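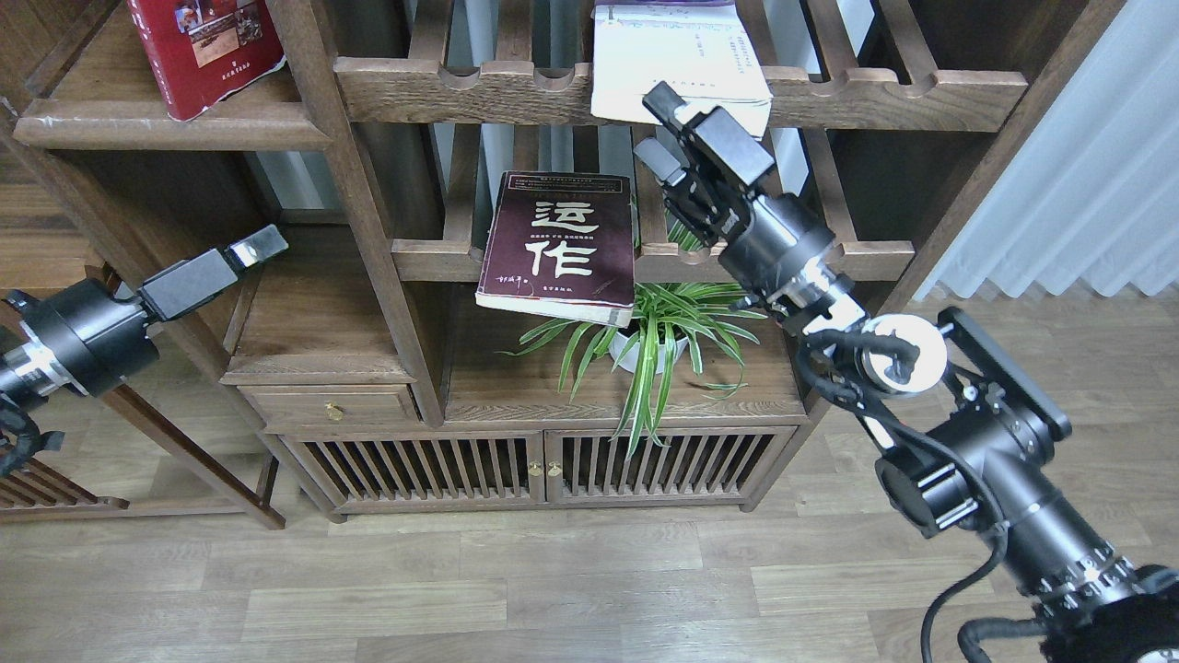

Do Little Free Libraries Get People Reading?
Term project report, Araba Alhassan

1. Why I picked this

The town of Pomstead has put up book-swap shelves in cafes, a laundromat and the bus station. The flyer says they "build a reading community." I wanted to know what that claim rests on. When I asked at the town office, I was given the flyer again.

My question was simple. Do books left on a free shelf get read, or do they just move from one house to another?

2. What I did

I followed the shelf at Kukis, a cafe near the high school, through August. The owner let me put a paper slip inside each book. The slip asked three things: did you finish it, would you have bought or borrowed it anyway, and are you bringing it back? There was a box by the register for the slips.

I put slips in 673 books over the month. That figure sounds better than it is. Many of those books came in by the bag from people clearing out a garage, and some of them were put straight into storage before a customer ever saw them.

I also sat in the cafe from 3 p.m. until closing on most afternoons and talked to people who picked something up.

3. What came back

Some 50 slips were returned, a low rate. The people who fill in a slip and walk it back to a cafe are probably the people who finish books, so I would expect my results to look rosier than the truth.

Even so, they were not very rosy. Fewer than half said they had finished the book. Most said they already used the public library. Only 5 said they would not have read anything that month without the shelf. I was glad to get those five, but I can't build much on them.

Cookbooks and thrillers left fastest. Old textbooks and computer manuals never left at all, and by the end of the month they took up the best spots.

4. The Yakubu report

The town's flyer quotes a report by Yakubu, a consulting firm, which says similar shelves in Prokuvley "reached 1450 readers." I read the whole thing. The number is a count of books taken. One person who took ten books would be ten readers, and so would a reseller with a tote bag. I met one of those. He was polite and left with the hardcovers.

The report has no follow-up of any kind. I don't think anyone lied – they counted what was easy to count and then gave it a nicer name.

5. Problems with my own work

One cafe, one month, and it was summer. I have no numbers for the laundromat or the bus station, where people wait longer and may read more. My slips fell out of paperbacks. I also talked mostly to people who looked friendly, and I should have had a rule for that.

6. What I would say to the town

Keep the shelves, they cost little. Take the word "readers" off the flyer until somebody has asked the readers. If the project runs again, try a short survey at the library desk as well, and clear out the textbooks every couple of weeks.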